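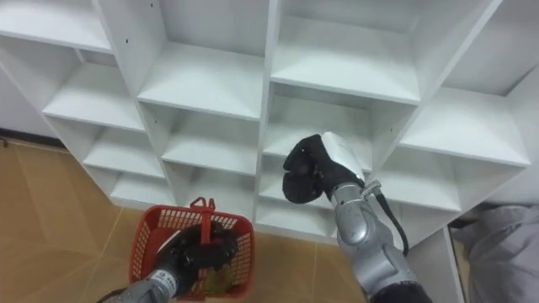 **Skellilitz Home Robotics Group — Shelf & Basket Cell**

# Looking after the humanoid in the cubby room

Hi! If you're reading this, you've either pulled the Gronine dataset and want to know how the machine behind it was set up, or you're on our team and the right hand is doing the twitchy thing again. Both are covered, in no special order.

The cell is a small room with a white cubby shelf, a bed, one humanoid and a red basket. The task family is "carry the basket in one hand, work the shelf with the other." There are 465 episodes in this release, from a head camera and a fixed room camera.

## Before you power on

I do these every morning, coffee in the other hand:

- Check the overhead strap for fraying and make sure it's clipped. Leave enough slack for a full crouch.
- Walk the long cable from the waist to wherever it ends up. It loves to creep under a foot.
- Look at both gloves. Worn fingertips slip on the basket handle, and then you spend an hour blaming the grip controller (ask me how I know).
- Wiggle the wrist connectors gently. If one clicks, it wasn't seated.

Then run the startup script:

```
hilley up --cell cubby --strap-check
```

Hilley is our little launcher. It will refuse to start if the strap load reads zero, and please don't comment that check out!

## Hands

The hands are where most of my repair time goes. The cable at the wrist needs a loose loop so the joint can roll all the way without pulling on the plug. Too tight and you get dropouts at full reach, too loose and it snags on a shelf divider. I set the loop with the arm straight out, then bend the wrist both ways and watch for tugging.

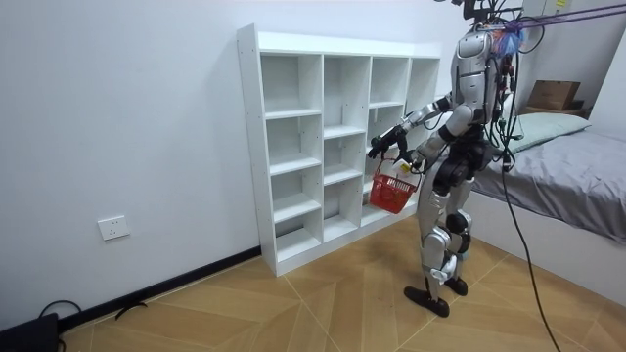

Gloves get swapped every 83 episodes, or sooner if they look shiny. Do both hands together — one fresh glove and one old one gives you two different grips in the same episode, and the logs get really confusing. After a swap, rerun the finger calibration with the hand empty:

```
hilley calib --hand both --empty
```

## Shelf and basket

The shelf position lives in `cell.yaml`. If anybody bumps it (vacuuming counts), redo the shelf registration before recording. I park the robot facing the shelf with its feet on the floor marks in the setup sheet, then touch three corners with the right hand.

The carrying hand has its own force limit in the same file. I keep it low, and if the basket swings a lot during a reach, slow the shoulder down before you touch the grip.

## Cables on the back

Everything on the back is meant to come off in one bundle. Gautam, our other cell, still has the old routing, so don't copy its wiring notes over. I redid this one in November and it's been much happier. When you open the bundle, put the ties back in the same spots and leave the hips free to move. A stiff hip cable shows up as a lean in the standing pose.

## Known issues

- The fixed camera clock drifts in the first 135 episodes. Use `ts_fixed_corrected` for those.
- There are 2,385 labeled grasp segments, and the short ones are a bit noisy at the start.
- The left wrist reports a false overheat after a long basket hold. Set the basket down, wait, clear the flag, carry on. I'm still hunting for the cause.

Last edited 17th July. Found something wrong? Open an issue and attach your `cell.yaml`.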